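Milstead Parish Sayings, a word list

README for version 6 of the data

Contents
What is in it
Where the words came from
Columns
Known faults
Using it
Changes

What is in it

A plain text table of 143 dialect words and sayings heard in and near Milstead, with meanings, spellings and a note of how often each one still gets said without irony. It began as a list on the back of a seed catalogue and has been growing against my better judgement ever since. If you are after a serious survey of regional English, there are universities for that. If you want to know what to call the damp patch behind a wardrobe, carry on.

Every entry has been heard in speech by me at least once. Words found only in old books are kept in a separate file, old_books.txt, where they can't mislead anyone into thinking people round here still say "forswunk" in the chip shop.

Where the words came from

Mostly from bus queues, the allotments, and the Sunday car boot sale, where people are cross enough to use their real vocabulary. A further 41 entries came from a box of postcards bought at that same sale. The postcards were chiefly about the weather and somebody's knee, but the knee alone supplied four good words for swelling.

I did no recording. I listened, went round the corner and wrote the thing down, so the wording in the "heard_as" column is as good as my memory over the length of a short street. Where I was unsure I wrote "q" in the last column. There are more of these than I'd like, and most of them fall in the letter S.

Columns

word: the headword, in the spelling I could best defend.
heard_as: the whole phrase, where I caught it.
meaning: in ordinary English, kept short.
kind: noun, verb, insult, or weather. Several words are both of the last two, and these are marked as weather.
use: a score from 0 to 100. A 100 means I can't get down the high street without hearing it. A 0 means the last speaker has stopped, or has stopped talking to me.
doubt: "q" or blank.

The use score is an opinion in a number's clothing. Please don't work out averages from it. Someone did this with version 4 and put the result on a graph, with error bars. 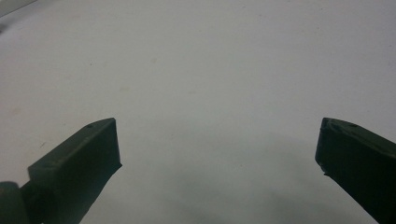 Known faults

Spelling is the big one. Milstead people swallow the middle of most words, and there is no agreed way to write a swallowed middle. I have used an apostrophe where I could hear that something was missing, and left it out where the loss seemed complete. This means "ha'porth" and "hapeth" are two entries with the same meaning and a use score that differs by one. I know. I've had letters.

Cindomness (noun: the state of being too warm and too polite to leave) has been challenged three times. One reader says it is a family word that escaped. That may well be so, but I have heard it from two families who don't speak to each other, and it stays.

The insults are better covered than the compliments. I looked hard for compliments and found "not bad", "could be worse" and "he'll do".

Anything to do with sheep should be checked against another source.

Using it

The file is tab separated, in UTF-8, with one entry to a line and the column names on the first. Some spreadsheets will look at the entry "march" (verb: to dry out, of washing) and turn it into a date. Set the first column to text before you open it, or you'll lose the word and gain a calendar.

Sort order is alphabetical with apostrophes ignored. If your program sorts apostrophes first, you'll find a small crowd of unhappy words at the top.

You may copy, change and print the list as you please. A mention would be nice. If you put it on a tea towel, I would like a tea towel.

Changes

Version 6: April additions put in, mostly words for mud. Two duplicates removed, one of them put back after complaints.
Version 5: "kind" column added. Tabs mended.
Version 4: tabs broken.
Version 3: first version with meanings, which readers of versions 1 and 2 had asked for.

Corrections are welcome through the issues page. Please give the word, where you heard it and what it was aimed at.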